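Two-Arm Planning for the Brush Rack Task
Project report, Zornamard lab course, spring term

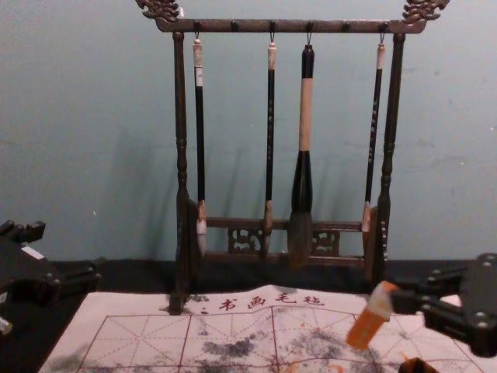

Our part of the project was the motion planner and the code that decides which arm may move. The controller we started from came from the Evberg group and planned each arm alone, so the two paths could cross over the middle of the table. We added a shared planning step that checks both arms against one collision model. The rack has four brushes hanging from its crossbar, and the thickest one reaches lower than the rest, so a single box around all of them wasted a lot of free space. We gave each brush its own capsule instead. The felt is modeled as a flat plane – its red grid is used only by the perception code, to fix the table frame.

Testing was done in February. Out of 61 planning requests, 2 returned no path, both with the right gripper holding the block close to the right post. The time limit was 40 seconds per request.

Brush sway is not modeled. The Villanueva team has a pendulum model we could try, but it needs a faster update loop than ours.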